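Ladstead housing office puts kitchen robots in the budget, minus the kitchen robots

May 8, 2021

The Ladstead supported housing office has settled its equipment plan for the coming year, and the line marked "robotics" is both larger than anyone expected and too small to buy a robot.

The office runs 40 apartments and has been asking since last fall whether a machine could take over some of the daily kitchen work. A full system from Kjærgaard was priced and quietly set aside. What the plan pays for is the step before that: hand-held grippers, operated by people, used to record ordinary chores in ordinary homes. The recordings are meant to teach a robot, should one ever be affordable.

Bowls take up a good share of the chore list. They are smooth, shiny and round, and they do not always start out on a counter. The list has a separate entry for picking one up off the floor.

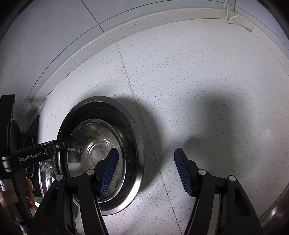
The plan budgets for 7 pairs of grippers, bought through the supplier Prullov, with spare finger pads on a separate line. Pads are treated as a consumable, in the same column as dish soap. Someone in purchasing asked whether the two could share a supplier. They could not.

Recording time is set at 267 hours, to be finished by September. The office wanted more but ran into the matter of wages, people being the one part of the project that has to be paid for every month.

Real kitchens were chosen over a mock-up after the Hombridge office priced a test kitchen and found that it cost more than the grippers. A lived-in kitchen also comes with its own difficulties already installed – long pan handles that reach across the stove, bowls stacked wherever there was room, cords running along the wall.

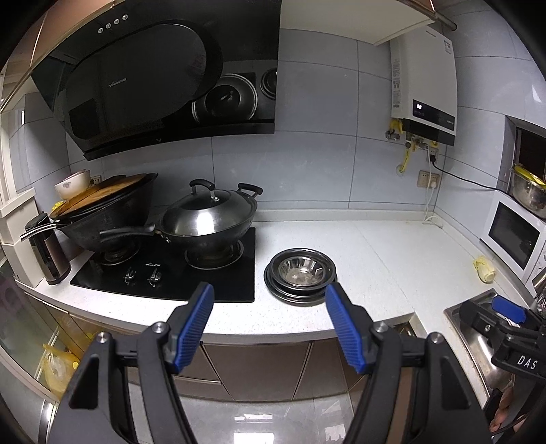 What happens next

Delivery of the first two pairs is due this month. The office expects to log 2,114 separate pickups before it reviews the plan, and bowls will be scored on their own sheet.

A request for an actual robot can be filed again with next year's budget. The form is the same one used for dishwashers.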